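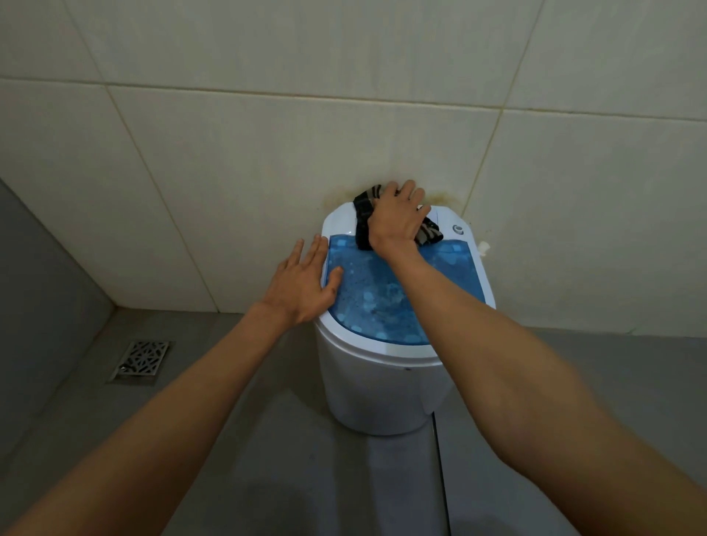
Lid on, in its usual corner of the bathroom.

Katmont Mini Washer: My Review After One Long Winter

I've been putting off this review because every time I sat down to write it I changed my mind about the thing. I bought the Katmont in the fall, when the laundromat two blocks over closed and the next closest one turned out to be a bus ride plus a hill. My apartment has no hookups and the lease says no full-size machines, so it was this or the bathtub and my own two arms (I tried the bathtub for a month, never again).

I paid 80 dollars for it. The Dimusa was the other one on my list, and my friend Ya-wen Siu has that one and likes it fine, but hers is taller and I didn't think it would fit in the gap where I wanted to put mine.

Setup took no time at all. You take it out of the box, stick the drain hose on, and that's it! The booklet is another story. The English part goes straight from "place on level floor" to a page of warnings, and the water line is explained in one sentence I read four times. I ended up filling it with a bucket and just learning where the clothes moved nicely.

So what does it wash well? T-shirts, underwear, socks, pillowcases, dish towels, all great. I was really surprised by the dish towels, mine had turmeric on them from I don't know when and most of it came out on the second go. Gym stuff comes out smelling like nothing, which is all I ask. One pair of jeans by itself is okay. Two pairs and it just sort of hums and sulks. Don't even try a bath towel with other things, it grabs everything and turns into one big rope.

Use way less soap than you think. I started with a regular capful, and I was rinsing suds until almost midnight. I'm down to a teaspoon of the liquid kind now and it's plenty. Powder never fully dissolved for me in cold water, so I gave the rest of my box to my neighbor Piyumi Bepari, who has a real washer at her mom's place.

Noise: fine during the day. It's a low churning sound and I can watch TV in the next room without turning it up. I don't run it after nine at night though, these floors carry everything.

The draining is my big complaint. It's gravity only, so the hose has to go lower than the tub, and in my bathroom that means dropping it on the floor drain and keeping an eye on it. The hose is stiff and likes to flip up when the water gets going. I got soaked socks out of that more than once, and not the ones I was washing. A binder clip and a brick fixed it. It takes its sweet time emptying too, I've timed it at 17 minutes when there's lint in the way.

Also, there's no spin basket on this model. You're wringing by hand and then hanging. In March, with the heat on, shirts on my rack were dry by the next morning. In January a hoodie took 42 hours and I was about ready to wear it damp. If you can stretch the budget, get one with a spinner, even a little one.

I did have to contact the company once, when the timer knob cracked. They mailed me a new one for free and it snapped right on, so points for that.

Would I buy it again? Yeah, for one person in a small place I would. For two people, or anybody with kids, I'd save up for something bigger. I'm giving it four stars and taking the one off for that hose.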